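I asked Iwona Kaczorowski whether a machine could tidy my kitchen yet, and she laughed for quite a while! "It'll put things in a basket," she said. "Ask it to do the ironing and we'll talk in March."
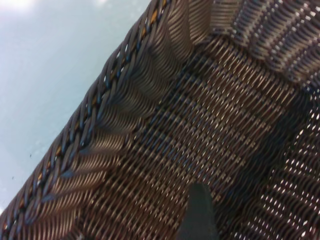 One finger in the basket at Pridlow

Soft things are the worst, she told me (socks, mostly), and they've tried 900 goes this month.

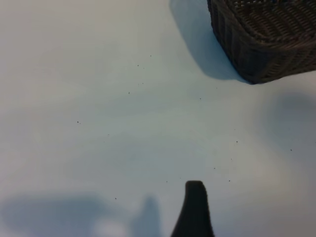 Dritano disagrees, and reckons shops will have shelf-fillers long before any of us gets help at home. Iwona half agrees. "Give me 3 years. Crumbs, though? I still wipe the table myself."

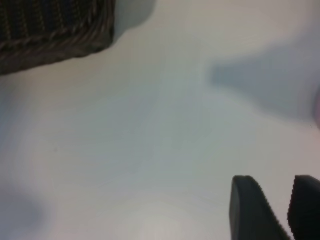 Gripper open, basket at the far corner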